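3. Materials and Folding Surface

3.1 Garment selection

The choice of garment has a greater effect on the outcome of a folding study than is usually reported. Towels and square cloths dominate earlier work on household laundry, and the results do not carry over well to clothing with a neckline and a shaped hem. We therefore worked with worn everyday tops, drawn from the Miletti wardrobe set and washed before use in an unscented detergent. Each garment was assigned a card recording fiber content, knit type and the condition of the seams.

Striped tops received particular attention. A narrow, regular stripe acts as a ruler printed on the cloth: where the fabric is flat the lines run parallel, and where it has been pulled or doubled over they bend or stop short. Tsakiris and Testa both graded finished folds by stripe alignment first and by outline second. The black-and-white top in Figure 1 was among the garments graded in this way, and its stripes make the difference between the neat lower portion and the rumpled upper part easy to judge.
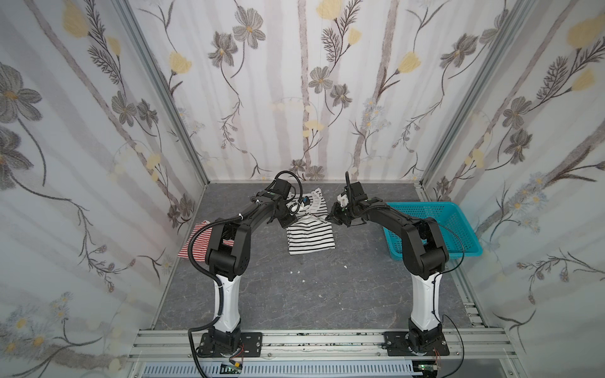
Figure 1. Striped shirt, partially folded into a rough rectangle, on the gray folding surface.

3.2 Surface and surroundings

Folding was carried out on a dark gray surface with lighter, stone-like veining. A mid-to-dark ground was preferred for pale clothing, as the outline of a white hem remains legible against it. The surface was wiped at the start of each session with a dry cloth. Lint and small flecks that gathered during a session were left in place until its end, so that the garment would not be disturbed between folds.

The walls were papered in an off-white floral pattern with gray, birch-like trunks, fern-like leaves and pale yellow blooms. Plain walls are the norm in studies of this type. We considered a domestic pattern more suitable, given that clothing is most often folded in bedrooms and utility rooms where the background is seldom blank. The same paper was hung on the left, back and right walls, and the larger gray and yellow flowers provide a background of varied scale and tone. 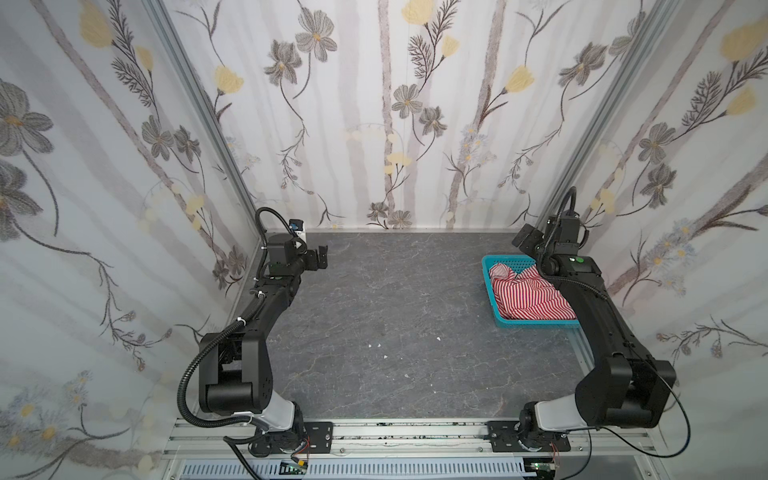 The paper was not changed between sessions. Garments with a floral print of their own were held back for a separate comparison, planned for October, in which the Lundstead and Pace scoring sheets will both be applied.

3.3 Laying out

Every trial began with the garment spread on the surface. For tops, the shoulders were taken as the points of reference. Holding a top near the neckline allows the body of the garment to settle under its own weight, although short or absent sleeves leave little fabric to grip. Hems were not straightened by hand. Curved edges and turned side seams were accepted as found — a decision that made the grading stricter but kept it closer to ordinary practice.

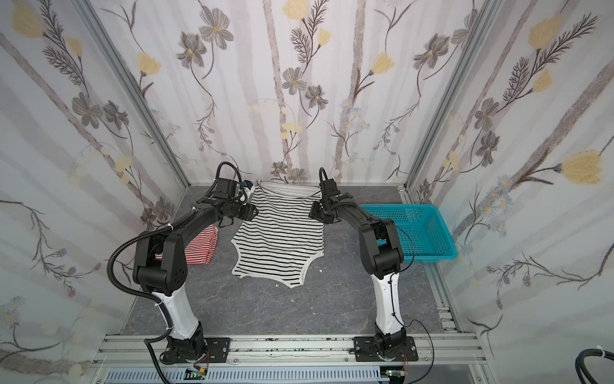

Graders recorded the state of the neckline separately from that of the hem. A rounded neckline that remains raised will often introduce a crease across the chest once the sides are brought in, and this crease was scored as a fault only if it was still present in the finished fold. Disagreements between the two graders were settled by a second reading of the same fold on the following working day.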